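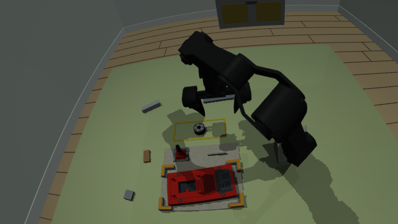
動物行動学研究室(野外実習班)

「身近な野生動物の見分け方と暮らし」 第4回配布資料 キツネとタヌキ

みなさん、先週は雨のなか最後まで歩いてくださって、ありがとうございました。靴のなかまで濡れた人もいたようで、次からは替えの靴下を一足かばんに入れておくといいですよ(わたしは毎回二足持って行きます)。今回はいよいよイヌ科の動物に入ります。質問の多い回なので、資料も少し長めにしました。授業中に全部読む必要はありません。家でお茶でも飲みながら、ゆっくり目を通してください。

1 分類と名前

アカギツネ Vulpes vulpes、タヌキ Nyctereutes procyonoides。どちらもイヌ科ですが、属が違います。北海道のキツネはキタキツネ、本州・四国・九州のものはホンドギツネと呼ばれ、いずれもアカギツネの亜種とされています。タヌキについては、日本のものを大陸のものと別種として扱う考え方もあり、文献によって学名の書き方が揃っていません。レポートでは、どの文献の分類に従ったかをひとこと書き添えてくれれば、それで十分です。

タヌキの英名は raccoon dog です。アライグマ(raccoon)はアライグマ科の動物で、顔つきが似ているだけの別のグループですから、訳すときには気をつけましょう。

2 見分け方

キツネは脚が長く、耳が大きくて先がとがり、耳の裏が黒い。尾は太くて長く、先が白くなる個体が多いです。走るときは尾を後ろにほぼ水平に流します。夕暮れの畑で後ろ姿しか見えなくても、尾さえ見えればまず間違えません。

タヌキは脚が短く、ずんぐりしていて、目のまわりから頬にかけて黒い。尾は短めで、しま模様はありません。尾に輪のようなしまがあったらアライグマです。それからもう一つ、鼻筋に白い線が通っていたらハクビシンを疑ってください。市民の方から「タヌキが屋根裏にいる」と相談を受けて、行ってみたらハクビシンだった、ということは本当によくあるんです!

3 足跡

どちらも指の跡が四つ、爪の跡もたいてい残ります。キツネの足跡は縦に細長く、雪の上では一直線に並ぶことが多い。タヌキの足跡は丸みがあって、歩いた跡が左右に少しぶれます。小型犬との区別は難しく、わたしも一つの足跡だけで決めることはまずしません。なるべく続きをたどって、歩き方まで見てください。

ネコの足跡には、ふつう爪の跡が出ません。これは第2回でやりましたね。

4 食べもの

キツネの主食はノネズミ類ですが、ノウサギ、鳥、昆虫、果実も食べます。雪の下のネズミの音を聞きつけて、高く跳び上がって頭から突っ込む狩りの様子は、映像で見たことのある人も多いでしょう。

タヌキはもっと何でも屋で、ミミズ、甲虫、カエル、カキやギンナンまで口にします。糞を洗って調べると、秋はカキの種がごろごろ出てきます。動物の死体もよく利用し、道路脇で轢かれた動物を食べに来て、自分も事故に遭ってしまうことがあるのは残念なことです。

5 ため糞

タヌキは決まった場所に糞をする習性があり、これを「ため糞」といいます。数頭が同じ場所を使い、においで互いの情報をやりとりしていると考えられています。見つけたら、場所を地図に落とし、新しい糞があるかどうかを書きとめておいてください。素手では触らないこと。採取には手袋と割りばしを使い、終わったら必ず手を洗います。

キツネの糞は細長くて端がねじれ、石の上や道の真ん中など、目立つところに置かれています。北海道ではエキノコックス症の問題がありますから、キツネの糞には近づきすぎず、沢の水も生では飲まないようにしましょう。

6 繁殖と子育て

キツネの交尾期は冬で、春に巣穴で子を産みます。3月に巣穴のそばを通るときは、とくに静かにお願いします。タヌキの出産はそれより少し遅く、オスも子の世話をよくします。つがいの結びつきが強く、二頭で並んで歩いているところに出会うことも珍しくありません。

7 昔話のなかのキツネとタヌキ

ここは試験には出しませんが、わたしの好きなところなので書かせてください。日本の昔話では、どちらも人を化かします。キツネは稲荷神の使いとして敬われる一方で、美しい女性に化ける話もたくさんあり、タヌキのほうは腹つづみを打ったり茶釜になったりと、どこか憎めません。留学生の Evdokia Tsakiris さんが、ギリシャにもイソップのずるがしこいキツネがいますよ、と教えてくれました。みなさんの地元に伝わる話があれば、ぜひ聞かせてくださいね。

8 次回までに

観察ノートを一ページ以上書いてくること。姿が見られなくても、足跡や糞、食べ跡で構いません。日時、天気、場所、見つけたもの、そして自信のないところには「?」をつけておいてください。提出は6月9日、授業のはじめに集めます。

双眼鏡を借りたい人は、Niamh Ó Dálaigh さんに声をかけてください。次回はイタチ科、テンとイタチとアナグマです。アナグマはタヌキとよく間違えられますから、今回の2節をもう一度読んでから来てください。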